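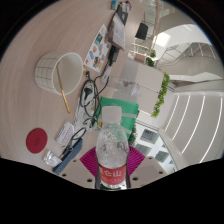

Drink containers were the most frequent class of object in the table inventory, and they were also the class for which the coding rules took longest to settle. A container on a shared work table seldom stands alone. It comes with a lid, a stirrer, a wrapper or a coaster, and each of these may lie some way from the container it serves. The protocol therefore separates the container proper from its accessories and records each accessory as attached, adjacent or detached. A stirring stick resting in the opening of a white cup, as with the slender gold one in Figure 1, is coded as attached. The dark red coaster on the same tabletop is coded as an accessory with no load, its emblem being exposed, and the crumpled silver-white packet is entered as residual packaging. Residual packaging is not assigned to a container unless the print on it can be read and matched.

The distinction between attached and detached accessories was introduced after the first coding round, in which the two coders agreed well on containers and poorly on everything near them. Most of the disagreements concerned coasters. One coder had treated a coaster as furniture, on the grounds that it stays when the user leaves. The other had treated it as personal property. Under the revised rule a coaster is always an accessory, and its loading state is recorded separately as loaded, unloaded or not determinable.

4.2 Tables and setting

The inventory covers 26 tables in the public areas of the Sarkdale building and the two smaller Otero annexes. All are light-topped tables used without reservation. They differ in outline (round, oval or long rectangular) and in their distance from a wall socket. The outline was recorded from the furniture schedule and was not inferred from photographs, where the apparent shape of a top depends heavily on the viewing position. Tables with fixed power outlets were excluded, as were those used mainly for meals.

Observations were made in three rounds, the last of them in July. Each round produced one inventory sheet per table, supplemented by photographs. The sheet lists every separable object larger than a coin, its class, its nearest neighbor and, where a drink container is present, the zone in which the container stands. Three zones are used: edge, middle and far. The edge zone extends one hand-length inward from the rim at the user's seat. The combined sheets hold more than 2000 object entries.

4.3 Object classes

Objects were assigned to one of the following classes.

Drink containers. Bottles, cups, mugs and shaker bottles, with or without a closure. The closure state is recorded where it can be seen. Fill level is not recorded.

Powered devices. Phones, power banks, keyboards, pointing devices and any casing that cannot be told apart from a device at normal viewing distance.

Cabling. Cables, plugs, adapters, chargers and wired earphones. A tangle is entered as a single object -- its parts are not traced.

Paper. Loose sheets, clipboards, leaflets, stickers and cards.

Carriers. Bags, pouches and cases standing or lying on the top.

Residue. Packets, wrappers and other material with no further use at the table.

The class of cabling caused some difficulty at the boundary with powered devices. A power adapter with its cable is one entry under cabling, although it may be live. A charger lying beside it with no visible connection is a second entry. Figure 2 shows the two together, with paper on the nearer side and the carrier class represented by an upright green bag. It also contains a small red-and-black object which was entered as a powered device under the casing rule, with no claim as to what it is.

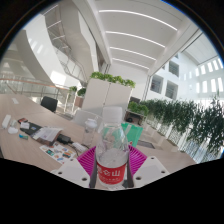

Figure 2. Mixed table load: black power adapter with cable, white charger, papers and printed leaflet, with a green bag standing upright on the tabletop.

Paper was the class with the greatest spread across the top. Sheets were found beneath devices, between devices and under carriers, and a stack lying partly open was common enough to be given its own code (P-o). The practical consequence is that paper tends to occupy the ground on which a container might otherwise be put down, and containers are displaced toward cabling. This was noted independently on the sheets of both coders before any tabulation was done.

4.4 Container and cabling adjacency

Adjacency is defined as a gap no wider than the base of the container. The measure is deliberately crude. It scales with the object, it can be judged by eye, and it does not require a ruler to be laid on a table in use. Where the gap could not be judged with confidence, the entry was left blank and excluded from the adjacency table. A distance estimated from a photograph alone was not accepted.

A loaded coaster is recorded independently of adjacency. The two conditions answer different questions: the coaster concerns the finish of the top, while adjacency concerns objects that might be wetted. In Figure 3 the bottle rests on its round dark red coaster, and would be scored as loaded, yet the tangle of black cables lies behind it in the middle of the same table. The white mug to its left has a thin utensil handle poking out of the top and is scored as open. A capped bottle and an open mug therefore present unequal hazards to the same cabling, and the adjacency table keeps them in separate columns. 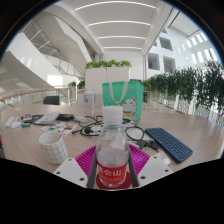 Figure 3. Capped bottle on a dark red coaster, with open mug to the left and black cables behind.

The closure state proved to be the most reliable variable in the data set. Screw caps are visible from nearly any angle, and the two coders did not differ on a single bottle in the third round. Open cups and mugs were equally simple. Shaker bottles were harder, as the lid may be in place with the spout open, and they were entered as closed only when the spout could be seen. T. Rewi's notes from the second round suggest that the earlier sheets probably overstate the number of closed shaker bottles; these entries have been retained with a flag.

Cards and tags gave rise to a different problem. They are small, pale and easily lost against a pale top, and they are often stacked on a device of similar outline. The sheet allows one level of stacking only. A card on a phone-like object is entered as paper, stacked, with the lower object entered in the usual way. Deeper stacks were broken down by the coder at the table, with the user's permission where the user was present.

4.5 Changes in arrangement within one sitting

The inventory sheet records a single state, and the question arises of how well that state represents a sitting. Repeat photographs were therefore compared for a subset of tables. The comparison was limited to objects that could be matched with confidence between views, chiefly drink containers and their accessories. Small white objects were left out of the matching altogether. Several kinds (remotes, pointing devices, power banks, small boxes) cannot be separated reliably at low angles, and forcing a match would have introduced movement where there may have been none.

Loading state was less stable than container position. Figures 3 and 4 are from the same table and illustrate the point. In the former the coaster carries the bottle. In the latter the bottle stands to the right of the mug, with the round red coaster beside its base, so that the coaster is coded as adjacent and unloaded. The order of the two states was not used in the analysis. Either would have been a valid entry, and a sheet completed at one moment would have given the opposite score from a sheet completed at the other. Loading state is accordingly reported as a proportion over all tables and is not interpreted for any one of them.

The same view shows a concentration of cabling toward the right of the top, with a folded pair of glasses lying among the wires. Glasses had no class in the first version of the protocol. They were added to the carriers class as a provisional measure and later moved to a seventh class, personal aids, at the suggestion of Á. Mikkelsen. The white cable trailing from the power bank over the table edge is coded as cabling with overhang, a condition noted for its bearing on seated users' knees and bags, and reported separately in the Batista tables.

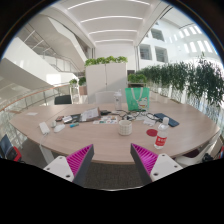 4.6 Limitations

The zones were drawn for tables with an identifiable seat. On oval and round tops the seat may be anywhere along the rim, and the edge zone was assigned from the nearest chair at the time of recording. If no chair stood at the table, the zone field was left blank. This affects the round tops more than the others and makes a comparison by outline unsafe at the present sample size.

Object class was assigned by appearance. No object was opened, switched on or turned over. A dark case may or may not have contained a device, and the casing rule resolves every such instance in favor of a device. The powered device totals should be read as upper bounds. The corresponding lower bounds, obtained by dropping all entries made under the casing rule, are given with the Onside coding sheets.

Residue was undercounted in the first round. Packets and wrappers that lay inside a cup or under a carrier were missed, and the instruction to look for them was added to the sheet only in the second. First-round residue entries are omitted from the class totals but remain in the overall count of object entries.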